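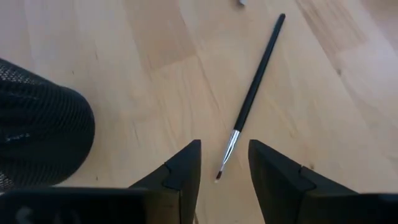
Product listings for wooden work surfaces lead with the species and the thickness. The finish gets one line near the bottom, usually "pre-finished" or "oiled," and that line decides how the surface will look in five years. My position is that shared worktables should be sold with an oil finish and a written maintenance interval, and that hard film finishes should be the special order.

A film finish sits on top of the wood. It resists water well while it is intact. Once it is cut or worn through, water gets under the film at the break and the damage spreads sideways. A spot repair rarely blends, so the correct fix is to sand the whole top. An oil finish penetrates, offers less protection on day one, and can be repaired in an area the size of a hand.

## What the numbers support

The case for film finishes rests on labor. Ilex, whose tops I have specified for small studios, rates its factory lacquer at 4,000 hours of use before recoating. Its oiled version is rated at 600. On paper the lacquer wins easily.

The rating assumes the surface fails evenly. Shared tables do not. Wear collects at the front edge, beside the clamps, and wherever people set down metal containers. I logged one lacquered top at Yau and found the first break in the film at 154 hours. The remaining area was still sound, and all of it had to be sanded. 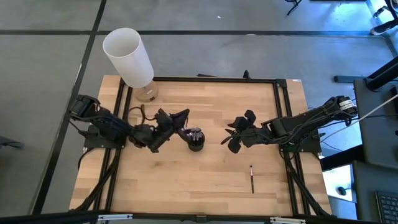

## Joined strips make it worse

Butcher-block construction moves with humidity. Each strip has its own grain direction and swells by a slightly different amount. A brittle film bridges those joints and cracks along them, commonly in August, when indoor humidity peaks. Oil has no film to crack.

Color is a secondary argument. Strips vary from pale to golden, and a tinted lacquer is often used to hide this. The tint then makes every scratch visible as a light line.
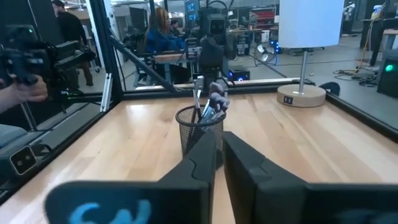
*Mesh pencil cup on a butcher-block top.*

## Objections

The usual objection is that oiling gets skipped. That is true, and it is a purchasing problem. Bruvo prints the interval on a plate under its tops. Horkilia supplies a tin of oil and no schedule, and its tops dry out. A schedule costs almost nothing to include.

The second objection is staining. Ink and coffee do mark an oiled top. They also come out with 180-grit paper and a fresh coat.

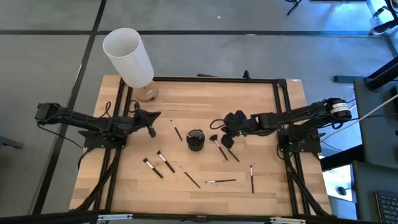 *Light-wood table with the strips running lengthwise between the two arms.*

Buyers should ask for the repair procedure before they ask for the hardness rating. If the procedure begins with removing the top from its base, the finish is wrong for a shared room.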